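Bench notebook, Simier room
2018-03-11

Picked up where the last page left off, which was me promising to sort the small bench and then going to lunch. The goal is modest. Everything that lives on the gray top gets a fixed spot, and the yellow tray gets to be a tool tray again and stops being the place where receipts go.

Things in play: two pencil cases (light blue, mint green), the round alarm clock, the screwdriver with the black and yellow handle, the orange plush shark, the tray. The Grinel box of spare bits stays on the shelf until I feel stronger.

Soft stuff to the back left, clock to the back right, tray in the middle, screwdriver beside it pending a decision. I tried the tray square to the walls first and disliked it. On the diagonal it looks like it landed there, but I can get at both long sides.
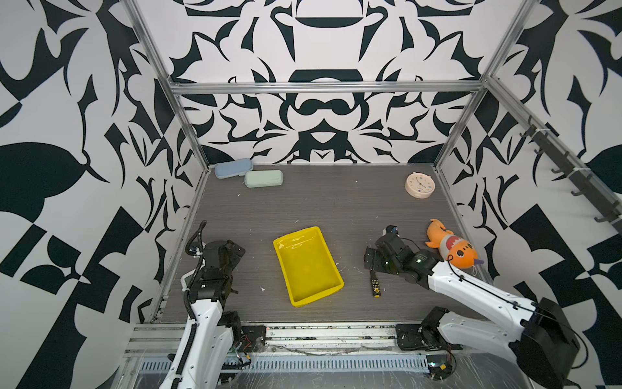

Does the tray need a liner? A thin rubber mat would stop things sliding, but cut it a bit short so it lifts out for cleaning.

I have a sheet of the Esex mat left over, probably enough for one tray and one mistake. Cutting it is a job for another page.

The top itself has seen better days. Pale scuffs, a long scratch down the surface, white flecks that come back as soon as I wipe them off. Went over it with a damp cloth, then a dry one, then looked up what Semple wants for a replacement top: 2,840, before delivery. The scratch has character. The scratch stays.

Next, the clock. It has been at the back for as long as I've had the bench, and the argument for moving it is that a clock should be readable from where a person stands. The argument against is that every time it comes forward it ends up under a sleeve.

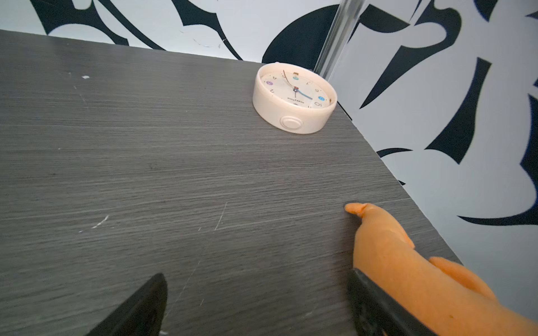 So it stays in the back corner for now, and if I want the time badly enough I can lean. I did think about a little wedge under it to tilt the face forward. There is a wedge in the Grinel box, I'm nearly sure, along with 77 washers of a size we don't use. Bought those in a bag marked down from something. Never again, until the next time.

Pencil cases: left slightly overlapping, blue behind, mint in front. They could be stacked but then the bottom one never gets opened, and whatever is in it gets bought a second time. I have done this with erasers.

Shark: right side. It has no function. Moving it to the shelf was discussed (with myself) and voted down.

Screwdriver: this took longer than it should. Loose on the top, it's always under whatever I'm holding. The tray is where it belongs, and the rule from here on is tools in the tray, paper anywhere else.

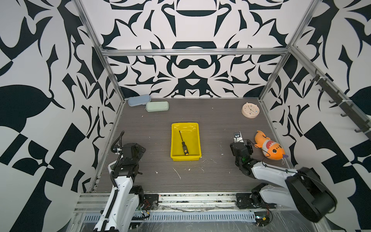

Small bench, screwdriver in the yellow tray, shark on the right.

To do: cut mat. Find wedge. Wipe the flecks again. Receipts are in a folder marked March and I am not opening it today.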